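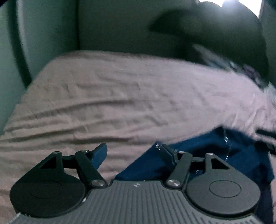

Troteo is a sketch comedy stage show performed by a touring company of eight and booked through the Alturberg theater office. The answers on this page apply to every venue on the current tour unless the venue's own page states otherwise. The set for the second half is a bedroom, and the bedding is of the same plain sort as the wrinkled pinkish-beige sheet with the deep blue fabric lying on it. Questions about school bookings are handled on a separate page.

How long is the show?
The running time is 115 minutes, including one intermission. At Gostthorpe the show is played without an intermission and runs 97 minutes.

Is it the same show as last October?
No. Eleven sketches have been replaced. The opening number and the hotel sketch remain, with a revised ending for the latter.

What is the minimum age?
The recommended age is 11 and over. Children under eight are not admitted to evening performances. The text contains moderate swearing and one simulated gunshot.

Can I enter after the start?
Latecomers are seated at the first blackout between sketches, at the usher's direction. Row and seat numbers on the ticket may not apply until intermission.

Does the cast pick people from the audience?
Only in the auction sketch, and only from rows A to C. If you hold a ticket in those rows and do not want to take part, tell the box office before the doors open – your seat will be moved if another is free.

Which version of the text is used?
The Ševčík version, shortened for touring. Printed copies are sold at the merchandise table. Card payment only.

Are captions available?
Captioned performances are marked CAP in the listings. The caption screen stands to the left of the stage and is hard to read from the side balcony.

Can I exchange a ticket?
Exchanges are accepted up to 48 hours before the performance, for the same venue only. Refunds are given for canceled performances. Booking fees are not returned.

When do tickets for the added dates go on sale?
7th April at 10 a.m., online first. Phone booking opens at noon.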